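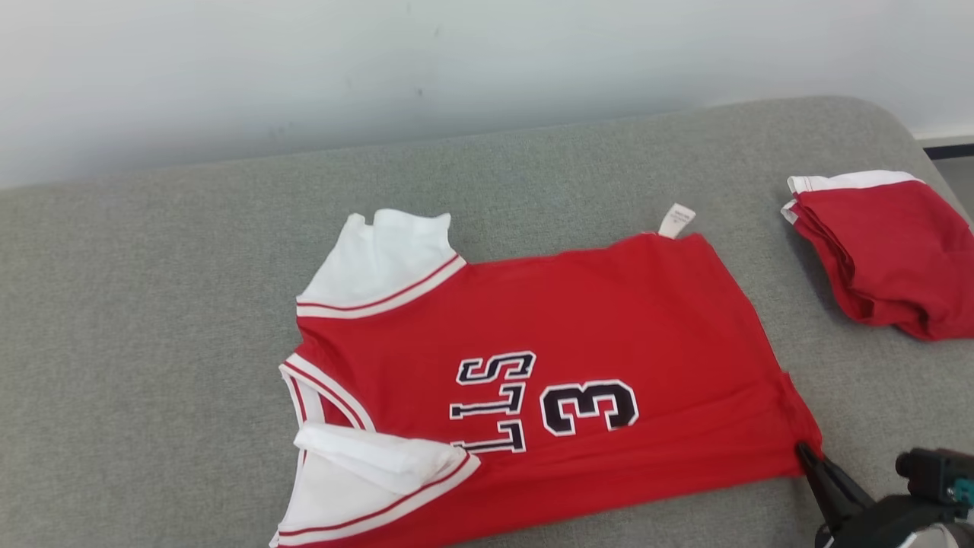
A reader wrote in to say that this page should start with the fingertips and leave the software for later, and that most of the trouble people have with a cloth-handling cell comes down to the last inch of the machine. I've moved things around accordingly.

Flurkel cell

The Flurkel cell is a small robot workstation for picking up, spreading and folding clothes. It was put together at the Birnmont workshop, and I've been one of the people keeping it going for long enough to have opinions, so please read this entry as part reference, part shop talk.

Overview

A Flurkel cell has a two-finger gripper, a camera up high, a second small camera at the wrist, and a soft surface for the clothes to lie on. Beginners always want a hard table. I did too! But a fingertip coming down next to a sleeve on a hard top has no give under it, and you end up setting your heights with far more care than you'd like. Padding forgives a little. Gray is a good color for it, especially if you work with bright sportswear, and a plain wall behind it keeps the cameras from getting interested in things that don't matter.

Fingers

The fingers are a matched pair and should be changed as a pair. We check the tips every 200 picks - look at them from the side, close them on a strip of paper, and tug. If the paper slides out at one corner, the tips aren't meeting square. Loosen both finger screws, close the gripper gently, and tighten them again a little at a time, left and right in turn.

Thin jersey cloth is the fussy one. It slips between tips that would hold a towel all day, and lettering makes it worse (the stiff patches don't bend the way the cloth around them does, so the fold goes where it likes). I like to grab a corner at the hem if I can get one.

Lint collects wherever there's a groove. Use a dry, soft brush. We tried tape once and spent the afternoon picking glue out with a toothpick.

The tips on our first cell lasted 4,000 picks before the paper test failed for good. Yours may go sooner if you handle a lot of zippers.

Wrist camera

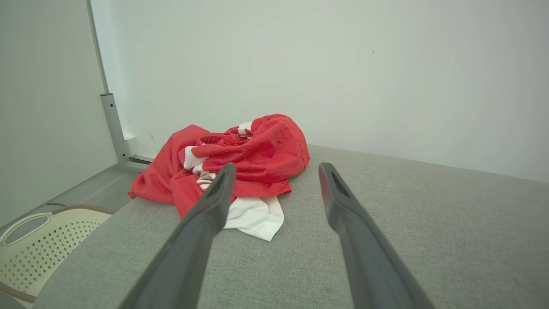
Wrist camera view: fingers open, red garment bunched up on the gray padding.

You want both fingertips in the wrist view, with room between them to see the cloth. If one finger fills more of the picture than it did last time, the mount has shifted. Put it back before you touch any settings. I have chased a "calibration problem" through a whole evening that was one loose screw.

Wipe the lens with a clean cloth before each session, then save a picture with the gripper open and compare it with the one from setup. Ours are kept in a folder called Prillia, after the older cell that got stripped for parts.

Camera cable

Leave a loose loop of cable at the wrist and tie it down farther back on the arm. Turn the wrist slowly to both ends of its travel and watch the loop the whole way. We cut ours to 27 inches after the longer one kept snagging - measure your own arm first, please, it's a miserable cable to replace.

Starting height

The Dumitrescu routine (the name we use for our touch-down check) lowers the closed gripper in small steps until the padding just dimples, then backs off and stores the height. Run it in the middle of the surface and again near each end. Padding sags with use, and ours needed a new height map at session 226, when the robot had started pinching air above the hems. Clear the clothes off first, and keep a hand near the stop button on the first pass.

Page last changed 29 June 2025. The section on replacing the wrist bearing still needs writing.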